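Moving Your Office Records Into a Shared Filing System

Published Monday, December 4, 2023
Brenum Office Services

These instructions are for departments that still keep paper records at individual desks and have been asked to move them into shared drawer cabinets before the end of February. They apply to correspondence, contracts, purchase records and closed project files. Personnel and medical records are handled under a separate procedure and should not be moved.

Before you begin

Ask your department head for the current retention schedule. Each type of record on the schedule has a code, a holding period and a final action, either transfer or destruction. Print one copy and keep it within reach while you sort. You will also need file folders, hanging folders, drawer labels and a pencil. Do not use ink on folder tabs until the order of the drawer has been approved.

Step 1. Sort by type

Take the records from one desk at a time. Place each item in a pile according to its code on the schedule. Duplicates may be set aside for shredding, but only after you have checked that the copy you are keeping is complete and signed. Drafts of contracts are kept until the signed version is on file.

Step 2. Arrange each pile

Correspondence is arranged by date, with the most recent item in front. Contracts are arranged by the name of the other party. The Panasiuk and Fono contracts, which run across several departments, are filed under the party name only and never under the name of the project. No folder should hold more than 40 sheets. When a folder reaches that limit, start a second one and write the part number on both tabs.
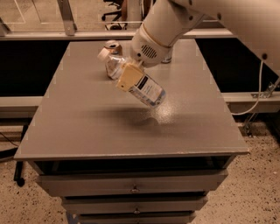 Step 3. Load the drawers

Fill the bottom drawer first and work upward. A cabinet with full upper drawers and empty lower ones may tip forward when opened. Leave 3 inches of free space in every drawer so that folders can be pulled without bending the tabs. Open one drawer at a time, and close it fully before moving to the next.

Step 4. Label and record

Each drawer label carries the department name, the record code and the first and last entries in the drawer. Enter the same details in the Asuvow register on the day the drawer is filled. If a file is later removed, put an out card in its place showing the borrower's department and the date - a verbal request is not enough.

Step 5. Review

Check every drawer six months after it is loaded. Remove records that have passed their holding period and list them on the disposal form. The form must be signed before anything is destroyed. Records under legal hold stay where they are, whatever the schedule says.

Requests for additional cabinets or replacement keys should be sent to Office Services in writing, with the room number and the cost code of the department.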